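I finally rolled credits on Galtarmont last night, and I have feelings.

Some background for anyone who wandered in from a search. Galtarmont is the handheld RPG from Ultska, the one where you run a ferry company between floating islands and occasionally fight a god. I bought it in May, played it for a weekend, bounced off it hard, and left it on the shelf until the big patch came out. Then Nadja Marti (hi Nadja, yes, you were right) sent me a very long message telling me to get past chapter 9 before I said another mean word about it. So I did!

And wow, chapter 9 is where it opens up. Before that you have one boat, one route and a boss named Bergeron who yells at you about fuel. After it you can sail anywhere, hire a crew, and the music changes depending on who is on deck. I spent an entire evening going back and forth between the same two docks just to hear the cook's theme again.

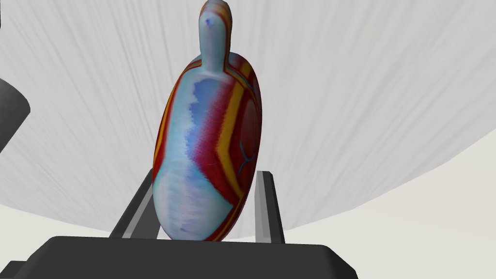

Pale blue paint job, dark gray gripper.

Combat is still the weak spot. Every fight with more than three enemies turns into a mush of numbers, and the dodge button shares a slot with the item menu, so I kept dying with a sandwich in my hand. You can remap it now, thank goodness, but the option is buried under Sound for some reason. Go to Sound, scroll all the way down, and there it is.

The Terus fight deserves its own paragraph. Terus is the lighthouse keeper you meet in the first hour, and I won't say why you end up fighting him, but it took me 26 tries. Twenty of those were me being stubborn about using the harpoon build. If you're stuck, drop the harpoon, bring the lantern, and stay on his left side until he starts singing. He leaves himself wide open during the second verse. 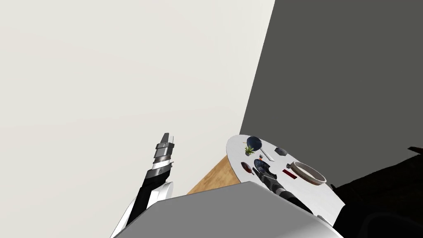 I also went after the cargo rankings, which was a mistake, because now I can't stop. My best run through the northern loop is 2,442 points. Nadja's is 2,528. She got that on a morning when she was also supposedly working. I have tried swapping the crew, skipping the fog islands, hauling nothing but glass — and I still lose too much time at the last dock. If anybody knows how to get through that harbor gate without waiting for the bell, please leave it in the comments. I'll name a boat after you.

So is it worth picking up now? I'd say yes if you have patience for a slow start and like games that let you putter. If you want good sword fights, wait for a sale. I'm starting a second save tonight with the grumpy navigator, who apparently has a whole storyline I missed by being rude to her in chapter two. I was only rude once!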